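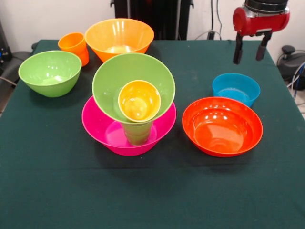

Marberg Centre, Activity Room Diary

Jan 9, 2023

The room was opened at the usual time and the heating was already on. The blinds on the street side were raised halfway. The centre has been closed to the public since before the holidays and remains closed today, so the entry is mainly concerned with equipment.

The coloured tableware was brought out of the tall cupboard and placed on the square table. The dark green cloth was used in preference to the white one, as the colours are easier to tell apart on it. It still has a crease across it from being folded on the shelf, and it picks up lint. The cloth should be shaken outside before it is used with a group, and stored on the roller in future. This was also recorded in September and has not been done.

The bowls are in good order. The pink one is wide at the rim and remains the steadiest base for anything built on top of it. The lime-green bowls do not have the same shape, one being conical and the other rounder, and they should not be treated as a pair when the sets are made up. The orange bowl is likewise conical. The turquoise one is smaller and fairly deep, and suits sorting better than stacking. All will be kept in use.

Of the cups, the lime-green, the yellow and the orange are on the table. The lime-green cup stands well in the pink bowl and will carry the conical green bowl, although that bowl does not sit level on it. With the yellow cup inside, the whole arrangement makes a respectable tower. It is proposed that this be added to the activity cards as an advanced model, following the simpler cards that use a single bowl and a single cup. The wording for the card, as drafted this morning, reads: "Place the green cup in the pink bowl. Rest the green bowl on the cup. Put the yellow cup in the middle." The draft does not mention that the green bowl may tip, and it was decided to leave this for the participants to discover.

There was some discussion at the morning break of whether the orange pieces ought to have a card of their own. The view of the room staff is that they should. The orange cup and orange bowl are requested by name more often than the others, particularly by the younger visitors from Ham, and a card would allow them to be set aside together. The matter has been placed on the list for the next planning meeting.

The 12 activity cards in the folder were read through. Cards 3 and 16 (the numbering dates from the old folder and has gaps in it) refer to a purple bowl that was withdrawn last year. Both will be reprinted with "pink" in place of "purple". The laminator is on loan to the Dirnport branch and the reprinting will wait for its return.

A catalogue from Kendetti was received in the post. The firm now offers a set of tumblers in the same bright colours, and also a cloth with a non-slip backing. No order has been placed. The cloth would be useful, but the price is given per metre and the table has not been measured. The measurements are to be taken and written on the inside of the cupboard door, where they can be found the next time the question comes up.

Washing instructions were reviewed in the afternoon. The plastic pieces are to be washed by hand in warm water with ordinary dish soap and dried with a soft towel. The scouring pads kept under the sink are for the baking trays only. The shine on the bowls is worth preserving, and a notice to this effect will be put up beside the tap.

Outstanding items carried forward:

Cloth to be shaken and rolled.
Table to be measured.
Orange card to be discussed.
2 cards to be reprinted.
Notice for the tap.

The cupboard key has been returned to the office hook. The label on the middle shelf still reads "Puzzles" and should be changed to "Bowls and cups" when the label tape is replaced.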